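We use cookies to make this site work properly. Accept | Manage settings

A morning with the arm at Bridville

October 16, 2020

I had been looking forward to the Bureck open day for ages, and it was well worth the drive (and the soggy walk from the car park)! Our group of 20 was shown how they set up the Flulness cell, first on screen and then for real. They settle where the base goes before anybody picks up a spanner – moving it later means teaching every position again, and there are 56 of those.

On screen the arm works over a big blue table, with a wooden tray for the little cubes.

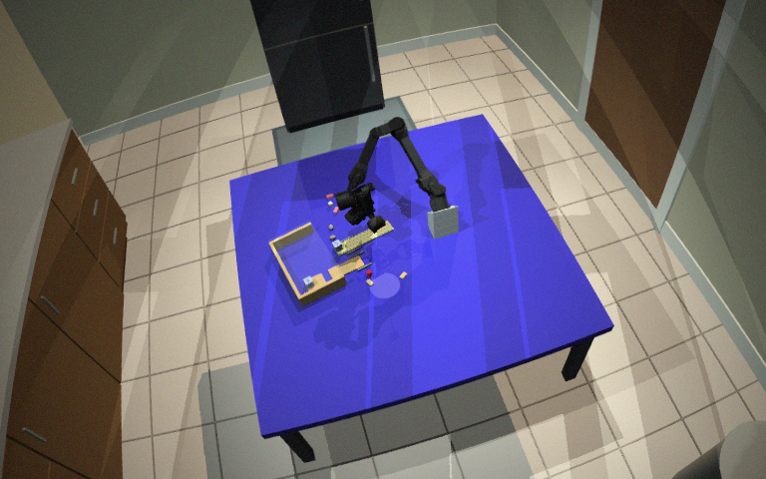
The simulated cell, with the hand down by the studded strip.

Afterwards we had tea and a good long chat about greasing joints, which they do every 800 hours, and I came home with a Cherkaoui catalogue under my arm.

2 comments | Share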